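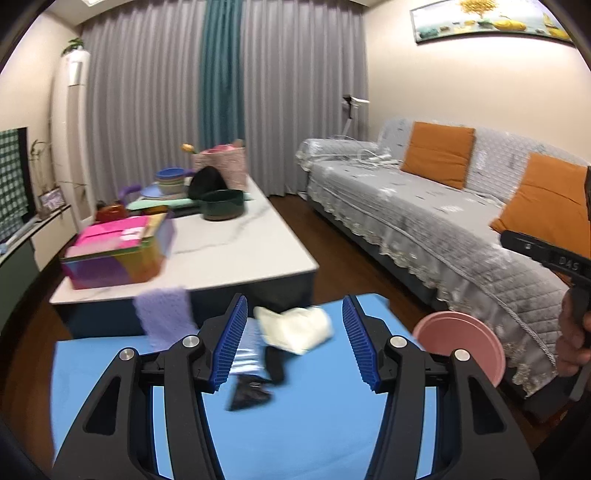 How long must the Trurkelix shelf bracket adhesive cure before the shelf is loaded?
Leave it for 50 hours at normal room temperature. In an unheated room, double this time.

4. Fixing the wall rail

The Folby shelf is supplied in two widths, 712 mm and 959 mm. Both use the same rail and the same bag of fixings. Check the width printed on the carton label before marking the wall.

4.1 Mark the height of the rail in pencil. Use a spirit level across the full width.

4.2 Wipe the wall with a damp cloth and let it dry. Do not use polish or any cleaner containing silicone.

4.3 Hold the rail to the line with the lip facing up and mark the two outer holes. The hole centres are 454 mm apart on both widths.

4.4 Drill the holes, insert the plugs and brush away the dust.

CAUTION: Check for pipes and cables before drilling. Do not drill directly above or below a socket or switch.

4.5 Apply adhesive to the back of the rail in two unbroken lines. Keep it clear of the holes.

4.6 Press the rail to the wall and fit both screws finger-tight. Check the level again, then tighten fully.

Note: On tiled walls, use the Kalen tile plugs (sold separately). The plugs in the carton are for brick and block only.

4.7 Remove surplus adhesive with a dry cloth before it skins over.

4.8 When the adhesive has cured, hook the shelf over the lip and push down until both catches click.

To fit the Cuautle end stops, go to section 5.

Issued 1/23/26. Replaces the June issue.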